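Black tray, black floor: fixing the grasp planner

Spent most of Saturday on the sorting code for the two small arms.
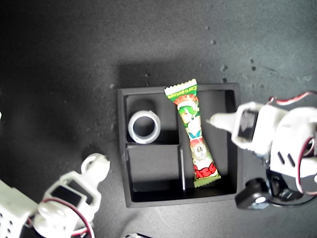
What was going wrong

The planner looks for objects by depth first and color second. A white ring is easy to pick out against the matte black interior. The candy wrapper is harder. It's long, it narrows in the middle, and one end rests on the rim of the tray, so the segmenter kept splitting it into two objects and the planner proposed a grasp for each.

Kyung-hwa Song suggested merging any two masks that share an edge and a close color histogram. I tried that and it merged the wrapper with the rim. Adding the tray as a fixed shape in the scene file sorted that out – the rim is now subtracted before anything else runs.

What changed

Planning time went from 1160 ms to 600 ms, mostly from dropping the duplicate grasps. I also raised the approach height by 18 mm so the fingers clear the dividers.

Still to do

The two arms share one collision model and it locks too often. Murdo Laing has a branch for that in the Balberg repo. I'll merge it once his tests pass.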